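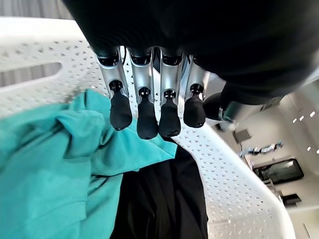
Laundry set passes 2,797 episodes

The Larar collection now holds 2,797 basket-picking episodes, 608 of them added in March. Each episode covers one garment, from the first approach over the basket to release at the drop point. Wrist video, finger joint positions and motor current are logged on a shared clock.

Most of the new material targets overlapping clothes. Dark fabric under a brighter piece remains the weakest case for the Handetti policy, which tends to close on both layers. Operators have been asked to start with the hand higher above the rim and to vary the thumb angle between attempts.

Failed grasps are kept and labeled. Please don't trim the end of a failed episode, as the retry model trains on the last 3 seconds. In the latest review 13 episodes were rejected for clock drift, all recorded before the logger update.

The Flunier export script now writes the garment label into each episode header. Older files need to be exported again.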